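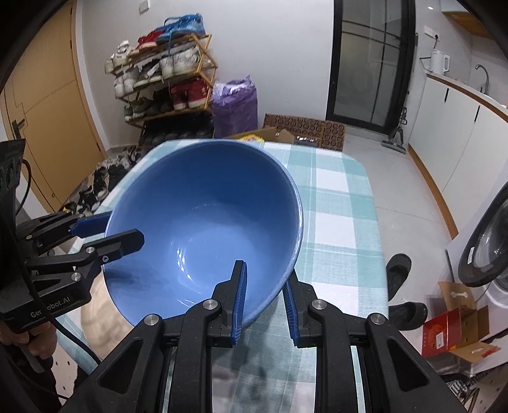
Karagiannis wrote:

> The entry list for Skakell says 13 laps on the long circuit, but the
> supplementary regs still give the old distance. Which one do we fuel
> for? Also, is the 300 deposit for the garage refunded if we run out of
> the paddock instead? We have the trailer and would like to save the
> money.

Go by the entry list. The regs were written before the club got the long circuit for May, and a corrected page is going up on the Kivstead site. It's 13 laps for both races. Qualifying stays at 20 minutes.

On the deposit: yes, if you give the garage up before entries close. After that it goes to whoever is next on the waiting list and you get it back once they've paid.

Two other things while I'm writing.

Scrutineering opens at 7:30 a.m. and the small-bore cars go first. If your logbook still shows 1116 cc and you've since put the 1349 in, get the page restamped before you join the line. Last year two cars missed the first session over this and had to start from the back.

The Nuvunell transponders need charging overnight. There are only a few spares at the timing hut and they go quickly.

Noise limit is unchanged. The meter is on the outside of turn four this time, on the exit, so you'll be on full throttle going past it. Bring the second silencer if you own one.

Paddock gate closes at 10 p.m. the night before.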